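Ticket 101: Incorrect stock counts for plastic bins and trays, Larnetness store
Queue: Nudov Inventory, Tier 2
Priority: Normal
Status: Resolved

Summary: The Larnetness store reports that the number of plastic bins shown in Nudov does not match the number on the shelf. The difference appears after each nightly sync with the Cilavard warehouse.

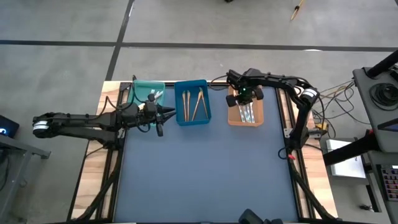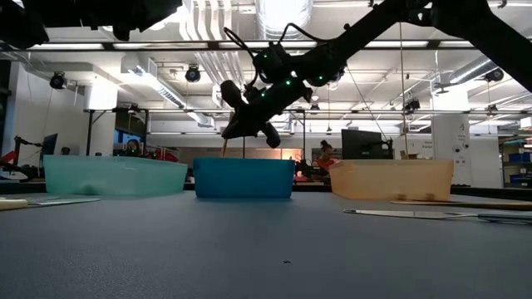
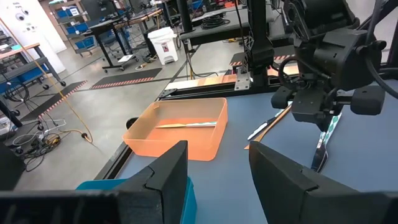 Attachments: plastic bins and trays, tabletop views.

Initial review
The store entered a full count before closing. By 7 a.m. the following day, every bin line had returned to its earlier value. Lines for glassware and paper goods kept the new count. The store was asked to make no further manual changes while the ticket was open.

Troubleshooting log

Step 1. The user account was checked. Permissions were correct and the count had been saved under the proper store code.

Step 2. The sync report was requested from Cilavard. It listed 12 rejected lines, all of them in the plastic storage group. The reason given was "unit mismatch."

Step 3. The item records were compared. Nudov held the bins as single pieces. Cilavard held the same items as packs of 2. When the units differ, the sync discards the store's count and restores the last accepted value. No warning is sent to the store.

Step 4. The supplier file from Sandhu was reviewed. The pack size had been changed in the December price update. The change was loaded at the warehouse but was not passed on to the stores.

Resolution
The unit field was corrected on all 12 lines and the store count was entered again. The next nightly sync finished with no rejected lines, and the values held the next morning.

Follow-up
A request has been filed to send stores a notice when a line is rejected. Other stores supplied by Sandhu should compare their unit fields with the December file before their next full count. Stores that find a mismatch should open a new ticket and refer to this one. Please do not correct the unit field locally, as the warehouse record must be changed first.

Ticket closed with the agreement of the Larnetness store.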